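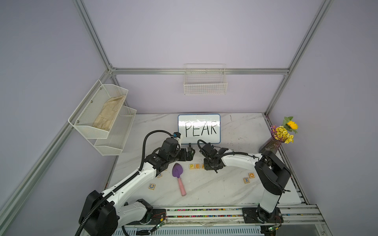 P, E and A in a row under the board, with the R still to come.

Board and Blocks: Frequently Asked Questions

Last updated: 2 Jun 2018

Sign up for the Uma newsletter and get new word lists in your inbox. You can unsubscribe whenever you like. [Subscribe] [No thanks]

What is Board and Blocks?

You write a word on a small whiteboard, stand it at the back of a table, and put out some letter blocks. The player finds the right ones and lines them up under the word. That is the whole game. We have been asked for the advanced rules, and there are none.

Do I have to buy anything?

Probably not. If you have ever lived with a small child, there are letter blocks under your couch. We do sell a set through the Uma shop, and we would be happy for you to buy it, but a marker and a board of any sort will get you going.

What words should we start with?

Short ones that name something you can eat. PEAR is a good first word: four letters, none repeated, and you can hand over a real pear at the end. Leave BANANA until you are sure how many A's you own. The full Uma word list has 528 words, and I have opinions about several of them. Whoever put in YACHT has never sat across from a four-year-old.

How many blocks should be out at once?

The letters you need plus a few you don't. For a four-letter word I stop at 15 blocks. More than that and it becomes a search party.

Should the extra letters be random?

Mostly. A stray C or X is fine because neither looks much like anything in PEAR. When that gets too easy, put in a B to lie in wait for the P, and an F for the E.

Our set has numbers mixed in. Should I take them out?

I leave them in. Sooner or later a player will spell something with a 7 and defend it with real conviction, and you will learn a lot about how they see an L. 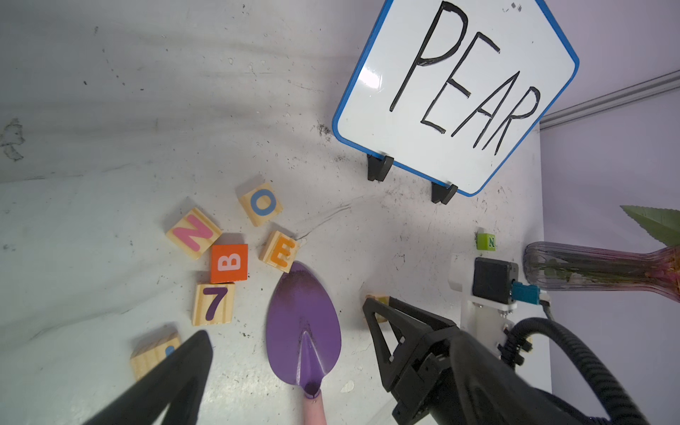

Photo: Bermúdez / Uma

Capitals or lowercase?

Match your blocks. Most sets are capitals, so write capitals, and write them big. Fat outlined letters show up well from across a table, and if there is time to kill the player can color them in afterward. Please use a dry-erase marker. I say this as the owner of a whiteboard that has said HAT since March.

The board keeps falling over. Help?

Prop it on a pair of small stands or clips along the bottom edge, or lean it against the wall. Do not have a helper hold it. Helpers drift, and then they start pointing at the answers.

Do the blocks have to face the same way?

For ages 3 and 4, no. A sideways E is still an E and deserves credit. Later on you can get fussy. Bekix blocks have the letter on one face only, so a block lying the wrong way up is just a block, and turning things over becomes part of the job.

We play on the same table we use for potting plants. Is that a problem?

Not for the spelling. Soil shows on a white tabletop, though, and it has a way of traveling from there onto the blocks. Brush it off dry first – a wet cloth on loose soil gives you a larger, thinner problem. Trowels can stay out if there is room for them.

How do I clean wooden blocks?

Damp cloth, then air dry on a towel. Don't soak them. Someone wrote in to ask about the dishwasher, and then wrote in again to ask about replacement blocks.

What if we lose a letter?

Zerkar sells single blocks by mail. The vowels go first, so order a spare E while you are there. Until it comes, a square of cardboard with the letter on it will do, and players under five do not seem to feel cheated.

Who answers these?

Araceli Aguirre, at a desk with too many X's on it. Send your question through the contact form and I will get to it, usually after lunch.

Related
Four-letter words you can put in a fruit bowl
Getting old marker off a whiteboard
Potting table basics for small hands
Word list: garden and yard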